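Cureck Auctions: Cataloguer, Toys and Domestic Collectables (fixed term)

Posted June 7, 2022

## The post

Cureck is a regional saleroom holding general, specialist and single-owner auctions. We wish to appoint a cataloguer to prepare the Ezeani Collection for sale. The collection consists of 2,471 items, mainly money boxes, tinplate, board games and small household ceramics, bought by one family over two generations. It has been consigned in full. An outline inventory exists, but it was made for insurance and doesn't meet catalogue standard.

The post is full time and based at our Turnen store. It runs until the second part of the sale has been settled and all unsold lots have been returned or re-entered. The cataloguer reports to Poul Kragh, head of collections.
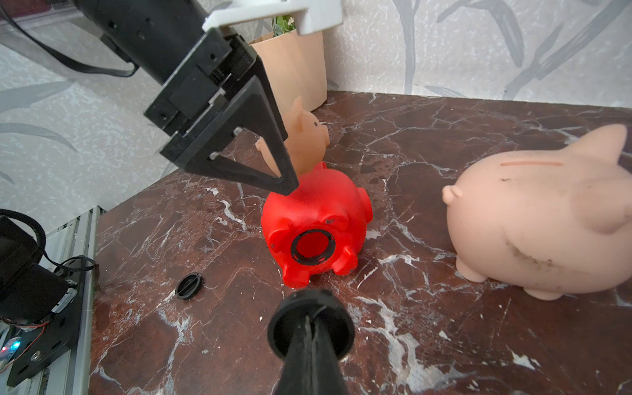

The collection will be offered in two parts. Part one is a live sale of 446 lots, with bidding in the room, by telephone and online. Part two is a timed online sale made up of the remaining items, most of them grouped. Decisions on grouping are made by the cataloguer and signed off by the head of collections before numbers are assigned. Once a lot number has been issued it is not reused, even if the lot is withdrawn.

## Duties

- Examine each item and write a catalogue entry: title, maker where known, date or date range, materials, dimensions in centimetres, marks, provenance.
- Write condition reports for all part one lots, and on request for part two.
- Propose low and high estimates, with at least one comparable result for any lot estimated above £500.
- Check the entry against the object a second time after photography, before the page proof is passed.
- Enter all records in Hovovel, our lot management system. Training is given in the first week.
- Answer bidders' questions in writing during the viewing period.
- Attend the live sale and act as telephone bidder if required.
- Draft saleroom notices where an entry has to be corrected after publication.

## Cataloguing standard

Applicants should read this section before applying, as the written exercise is marked against it.

Attribution terms are used strictly. "By" means that in our opinion the piece is the work of the named maker. "Attributed to" means probably so, with grounds given in the entry. "In the style of" carries no claim as to maker or date. A maker's name may not be taken from the family inventory unless it is supported by a mark, a label or original packaging.

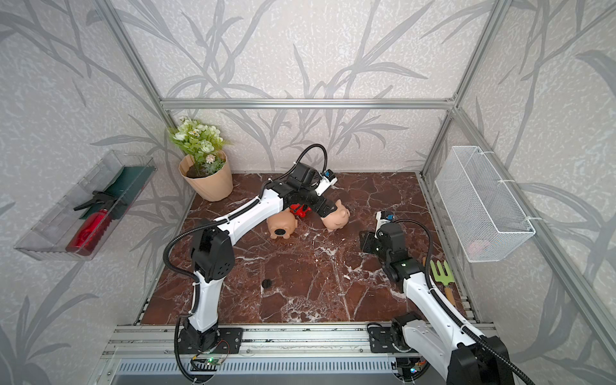

Condition is stated under fixed headings: structure, surface, moving parts, losses, restoration. Words such as "good" and "fair" are not accepted on their own. Patterned and figured surfaces need particular care, as a printed or natural pattern can be mistaken for damage, and damage for pattern. A dark reddish-brown marble pattern veined with white cracks, for instance, is recorded as a pattern under surface, and any true crack is entered separately with its length and position. Where the cataloguer cannot decide between the two, the entry says so and the item is passed to the head of collections.

Parts that can be removed, such as lids, keys and stoppers, are listed by name. If a part is believed to be a replacement, the entry must state this. Missing parts are listed under losses.

## Requirements

Essential:

- At least 3 years' cataloguing experience in an auction house, museum or dealer's stockroom.
- Clear written English and accurate measurement.
- Working knowledge of ceramic and tinplate marks.
- Ability to work to a print deadline.

Desirable:

- Experience with a single-owner collection.
- Reading knowledge of German.
- A full driving licence. Some items remain at the family's address and will be collected in batches.

A degree is not required. Applicants from museum documentation posts will need to show that they can write at saleroom pace; we expect roughly 20 finished entries a day once training is complete.

## Terms

Salary is according to experience and is paid monthly. Hours are 9 to 5.30 with one hour for lunch. Weekend work is required on viewing days and is returned as time off. Staff may not bid, directly or through another person, on any lot they have catalogued. Interests in the collection or in competing consignments must be declared before appointment.

## How to apply

Send a CV, a covering letter of no more than one page and two catalogue entries you have written, published or not. Address these to Poul Kragh at the Turnen store. Shortlisted applicants will be asked to catalogue four objects in two hours, without internet access, followed by an interview.

The successful applicant will start in August. References are taken up after interview, and only with the applicant's consent.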